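Setting up the Bodow table sorting kit for light waste

Posted 20/01/2020 in Tutorials

With this tutorial you can bring the Bodow kit from the box to a first sorting cycle. It is written for the two-arm version, which is the one I have used myself. The version with one arm has a different menu and I will not treat it.

The kit is sold by Jemstead and comes with the arms, two grippers, the power unit and the Wieser control software on a memory stick. The table is not included. Any flat table will do if it does not swing when an arm stops suddenly. I measured 1073 mm between the two arm bases and the software accepted this without a warning. The manual recommends 900 mm, but then the grippers meet too often in the middle.

Before you begin

Update the software first. My stick had an old release and the calibration page stayed blank until I updated it. Keep the emergency button where your hand can reach it, and ask the people near the table to stay back while the arms are on.

Choose also the first object. Please do not start with bottles or cans, they roll. A ball of crumpled paper is a very good first object: it stays where you put it, it is soft, and if the gripper closes too strongly you lose nothing. Put it well inside the reach of the arm you want to teach and leave the fingers open before you press Start.
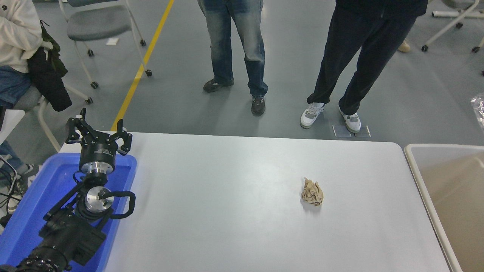
Step 1. Calibrate the arms

Open Wieser and choose Setup, then Arms. Calibrate the left arm first and after it the right one. Each arm goes slowly to its limits and comes back. Do not touch the table during this time. If you see the message "Base moved", tighten the clamps and repeat only the arm which gave the message.

Step 2. Set the grip force

The force is a number from 0 to 4000. For paper I use a low value, in the first quarter of the scale. Aluminum trays need even less, because the rim bends easily and a bent tray is difficult to pick up the second time. Save each value under its own name. The software does not ask before it overwrites.

Step 3. Teach two objects together

When the paper works alone, add a foil tray next to it. Leave a little space between the two for the fingers. In the Objects page you draw a box on the camera view for each one and give it a name.

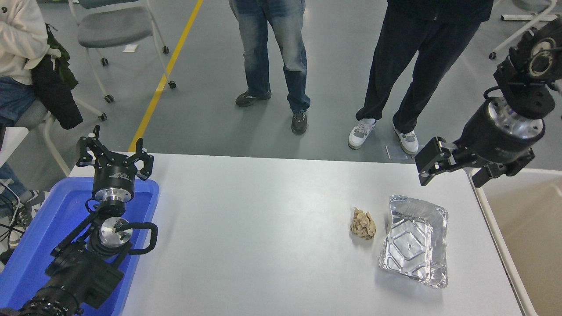
Then assign one object to each arm. I gave the nearer object to each side, so the arms do not need to cross. If you assign both to the same arm, the other one waits in its parking position, and this is also a good way to find an error.

Step 4. Run a slow cycle

Set the speed to the lowest level and press Run. Watch the height of the fingers over the table. If they come too low, raise the value "Table offset" by 2 mm and try again. Increase the speed only after several cycles without a stop.

Spare finger pads can be ordered from Baltirard. The next software release is announced for March, and I will correct the menu names on this page if they change.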